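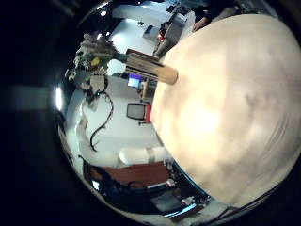 A feather duster against the finger pad, from the wrist camera.

Keep the bad takes

Most groups that collect demonstrations for a learning system have a bin, and the bin is full of the takes where the operator fumbled. The duster turned in the fingers, or the hand closed too early and had to open and try again. Someone watches it back, marks it as a failure and it never reaches the training set. I think this is a mistake, and an expensive one.

I spent two years as an operator and then a reviewer on a project we called Drovia. We gathered 4000 takes, all of them a person guiding the arms through some small household job. When I became a reviewer I was given a page of rules. The page said that a take should be smooth, should finish, and should contain no second attempts. Under those rules I threw out a great deal of my own earlier work, and some of it was the most useful work I had done.

A second attempt shows what to do when the first one goes wrong. A system trained only on clean takes has never seen a handle sitting crooked against its finger, so when it meets one it has nothing to go on. It carries on as if the grip were fine.
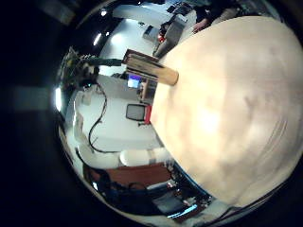
We had a chance to check this in a small way. A colleague went through the rejected pile and pulled out 187 takes where the operator slipped, noticed and put it right. We added them back and left everything else alone. The new version still dropped things, but it stopped sweeping the air with an empty hand, which the old one did all the time. I don't claim this as proof. It was one system, in one room, with eight kinds of object.

There is a fair argument on the other side. A take where the operator was tired or distracted teaches tiredness, and if you let everything in you get a system that hesitates over a cup. I agree that some takes belong in the bin. If the operator never recovers, or if the cameras drop out half way, there is little to learn from. What I object to is a single mark of pass or fail given by someone who has not been told why the take went the way it did.
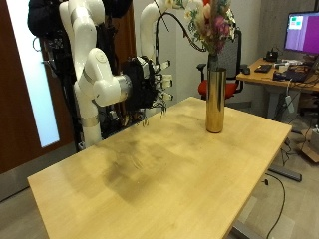 The person who knows why is the operator, and the operator is hardly ever asked. On Drovia we were paid by the accepted take. You can guess what that does. People learned to pick the easy approach, to put the object back where it was easiest to reach, and to stop and restart the moment anything looked untidy. By April the takes were lovely to watch and nearly all the same.

Pay by the hour would fix much of it. So would a box for a short note at the end of each take: slipped, regrasped, fine after that. It takes a few seconds to fill in. We tried it late on, in a tool named Wetau, and the notes were plain and often better than the reviewer's guess. They also told us which jobs were badly set out, something no score had shown.

I would go further and ask for awkward starts on purpose. Turn the handle the wrong way round. Let the operator begin from a poor position and work out of it – slowly, if need be.

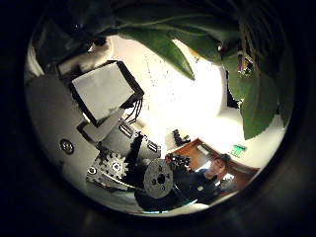 None of this needs new equipment. The hands and cameras are already good enough to record a clumsy minute as well as a tidy one. It needs whoever writes the rules to sit in the operator's chair for a morning before writing them, and to look through the bin before it is emptied.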